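Check the Fingers Before You Blame the Grip

Most shops that run hand-held grippers keep a log for the arm, a log for the camera and nothing at all for the fingers. The fingers are cheap, so they get treated like pencils. My view, after three years of looking after the tools on the kitchen cell at Clakau, is that the fingers and the two plates behind them deserve more bench time than everything else on the tool put together.

The usual argument against this is cost. A pair of fingers takes a few minutes to swap, and a formal check takes longer than that. On paper the swap wins. What the paper leaves out is the stretch between the moment a finger starts to bend and the moment an operator reports it. During that stretch every grasp is slightly wrong, the jaw width reads slightly wrong, and the recordings go into storage looking fine.

Pan handles are the hard case. A handle is narrow, it is smooth, and the weight sits well off to one side of the grip. Fill the pan with dry beans and the load also moves when the pan tips. The fingers twist as well as spread. A bottle or a cup will never show that fault, so a tool that passes on bottles has not been tested in any way I would sign for.

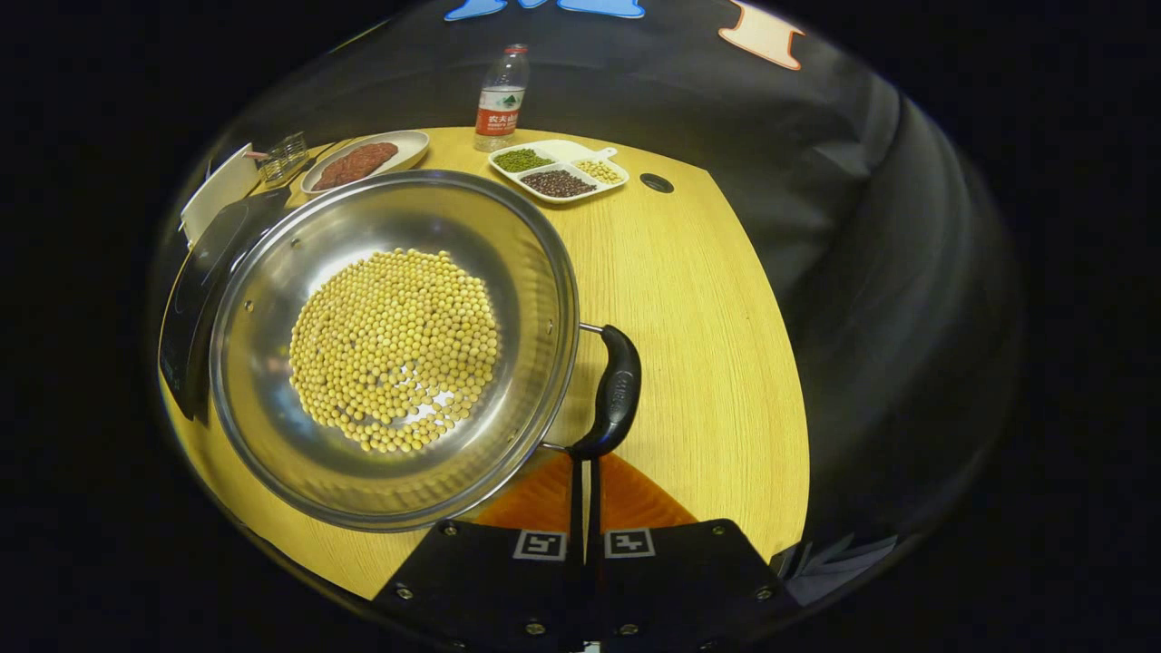 Harpreet Wong disagrees, and wrote to me after an earlier version of this piece went around: the bean pan punishes good tools along with bad ones, a slip on a smooth handle says as much about the handle as about the fingers, and a plain steel bar held in a vise would give a cleaner number. I accept the last point. We use a bar too. But a bar gives the number for a bar, and the cell handles pans.

The routine I would defend is short. Close the jaws on nothing and look for light between the fingers. Check each screw on the jaw plates with the driver, by hand, without trying to add torque. Wipe the markers with a dry cloth and look at the corners, where lifting starts. Read the marker spacing with the jaws fully open and again fully closed, and write down both. Then hold a loaded pan by the handle and read the spacing once more. The last reading is the one that drifts first.

We do this every 200 grasps, or at 8 in the morning, whichever comes first. Yamuna Krishnan set the interval at 60 when the cell was new, and it was too tight; operators skipped it and signed the sheet anyway. A check that gets skipped is worse than a long interval — the sheet then says something false.

One more habit should go. Do not replace a single finger. The old one has already taken a set, the new one has not, and the pair closes off center. Replace both, zero the jaws, and start a new line in the log.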